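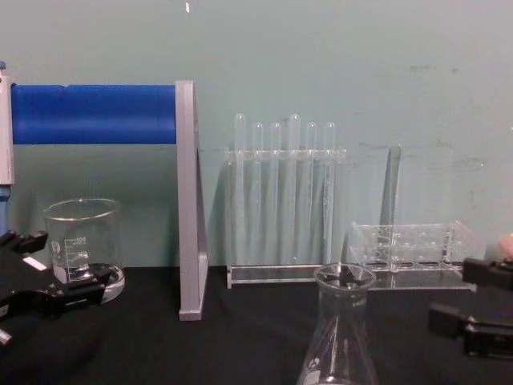 Figure 1. Clearing a lab bench with two grippers: beaker, flask, test tubes and racks.

Unit 6. Can machines do the chores yet?
Course handout, Introduction to Automation, August session

Please read this before the lecture. The exercise at the end is done in pairs.

1. What we mean by a chore

In this course a chore is a small job that a person does with the hands, without much thinking, in a place that was not built for a machine. Washing cups is a chore. Putting lids on bottles in a factory line is not, as the bottles always arrive at the same point. Many students mix these two, and then they believe that the problem was solved long ago.

Tidying glassware is a good case to study. It is close to kitchen work, but the objects have more regular shapes.

2. Why glass is hard

Clear glass gives a camera very little to look at. In Figure 1 the test tubes can be found mostly by the bright lines along their edges, and behind them there is only the pale wall. A depth sensor may measure the wall and miss the tube. The clear racks make the same trouble, with rows of holes in addition.

The second difficulty is force. A beaker has to be held firmly enough that it does not slip, and gently enough that it does not crack. People correct their grip all the time and do not notice it. Many grippers have only a weak sense of touch, or none.

The third one is order. The flask stands nearer than the rack behind it, so an arm that goes straight to the rack can knock the flask over. The machine must decide what to move first – this is planning, and it is a different skill from grasping.

3. Where we are now

For our discussion we use the results of the Dremgate bench trial. The Jokier system made 3,016 attempts to pick up one glass object and place it in a rack. The Fudel system made 2,000 attempts with the same objects. Both did well with beakers on a free table. Both became much worse when tubes stood close together, and neither could finish a full bench without help from a person.

My own answer to the title is therefore: single steps yes, the whole chore not yet. You may disagree, but please give arguments.

4. Exercise

Choose one chore from your home or your workplace. Write down every step, also the ones that seem silly to write. Mark the steps where you look, where you feel with the fingers, and where you wait. Then decide which steps a machine with 2 grippers could do today.

Reading: Kwok workbook, the chapter on grasping. The part about suction cups can be left out – we come back to it in Unit 7.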